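I'm going to be annoying about reusable utensils for a few posts. Mute me if you work in an office with a sustainability newsletter, or if you write one.

14 replies · 9 shares

1/ Our building switched the lunchroom over in June. Out went the disposable forks and takeout chopsticks, in came reusable plastic ones from a company called Flevari. The email said this would "eliminate 3,000 single-use items a month." I like the idea. I have trouble with that number.

6 replies · 2 shares

2/ Three thousand is a very round figure. I asked where it came from. I was told it came from Solteck, the firm that runs our lunchroom. I asked Solteck and they said it came from the Flevari brochure. I haven't asked the brochure.

11 replies · 17 shares

3/ So I asked for the purchase records, and to my surprise I got them. In the last full month before the switch, the lunchroom ordered 700 disposable utensils. That's forks, knives, spoons and chopsticks all together. You can't eliminate 3,000 of something when you were buying 700.

8 replies · 31 shares

4/ Someone will say people were also bringing disposables in with their takeout. Sure they were. They still are. The Thai place on the corner puts chopsticks in the bag whether you want them or not, and having a reusable pair upstairs doesn't make those go away.

Same color everywhere now, by the way. Teal chopsticks standing in a white caddy, teal spoons, the whole family.
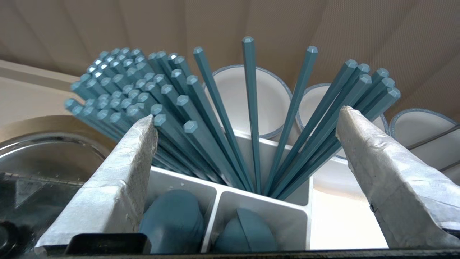
3 replies · 1 share

5/ Now the part I care about more: washing. A reusable spoon only beats a throwaway one after it's been used enough times to cover what it took to make it, plus the hot water and soap every single time. How many times is that? Depends who you ask, and everybody you can ask is selling something.

5 replies · 4 shares

6/ Flevari says their spoon "pays for itself" after 21 uses. Pays for itself in what? Money? Carbon? Landfill space? There's a little star next to the claim, and the star leads to a line that says "based on internal modeling." I'd love to base my rent on internal modeling.

19 replies · 44 shares

7/ I'm willing to believe 21. It might even be fewer. But it assumes a full dishwasher, run at the end of the day. What I see is people rinsing one spoon under the hot tap for a full minute while they talk about their weekend. No model I've found has a line for that.

7 replies · 12 shares

8/ It also assumes the spoon sticks around. Ours wander off. They go to desks, into lunch bags, home. I found one in my own car and I was the person complaining about it. A reusable spoon that gets used four times and vanishes is just a heavier disposable spoon.

22 replies · 38 shares

9/ For the record I've got nothing against the spoon itself. Long handle, rounded end, plain teal plastic. It gets yogurt out of a cup. I've paid more for worse.

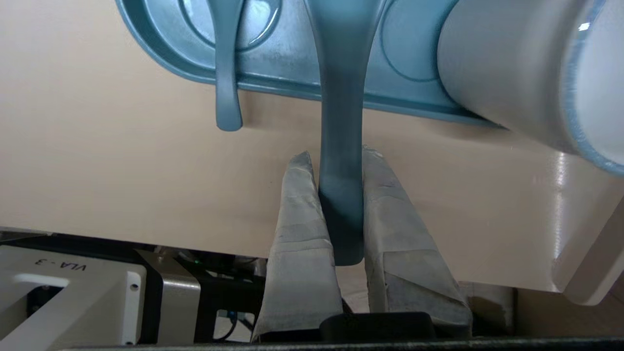 2 replies · 0 shares

10/ A few people have asked about the competition. Ponuva makes a similar set and their claim is different: "3,098 washes guaranteed." I'll give them credit for a number that doesn't end in three zeros. It sounds like somebody stood there with a clipboard.

4 replies · 3 shares

11/ Then I read the guarantee. To claim on it you need the receipt, the original packaging and a log of the washes. A log! If you ran one wash every working day you'd be retired before you found out whether they were telling the truth.

16 replies · 52 shares

12/ Quinlan, the third one, makes no claim at all. The box says "reusable cutlery" and how many are inside. I find that weirdly relaxing. They also cost the most, so maybe I'm being sold something there too and haven't spotted it.

5 replies · 6 shares

13/ Several replies say I'm nitpicking and that any reduction is good. Okay, but if the real figure was 700 they could have said 700. That's still a lot of forks! I'd have clapped for 700. What bugs me is that a true number was sitting in a folder and the email went out with a better-looking one.

13 replies · 29 shares

14/ It matters because the next decision gets made on the fake one. There's talk of doing the cups next, with "savings in line with the cutlery program." In line with which savings? The brochure's or the folder's?

6 replies · 15 shares

15/ To the person who asked what I'd do: keep a pair of ordinary metal utensils from home in your drawer. You already own them. Wash them with everything else you're washing. I can't tell you how many uses until they pay for themselves, but my fork came from my grandmother's kitchen and I think we're past it.

18 replies · 61 shares

16/ And to the person who says metal is worse to produce than plastic: yes, if you go out and buy a new set for this. Please don't buy a new set for this.

9 replies · 20 shares

17/ Update, 13th August. Solteck wrote back. They now say the 3,000 covers "utensils and associated items." I asked what the associated items were. Napkins. It's napkins. We still have paper napkins.

27 replies · 88 shares

18/ I've asked for the napkin orders. Will post them when they come, if they come. Replies are open but I'm not going to argue about bamboo again, we did that last time and it took all night.

31 replies · 12 shares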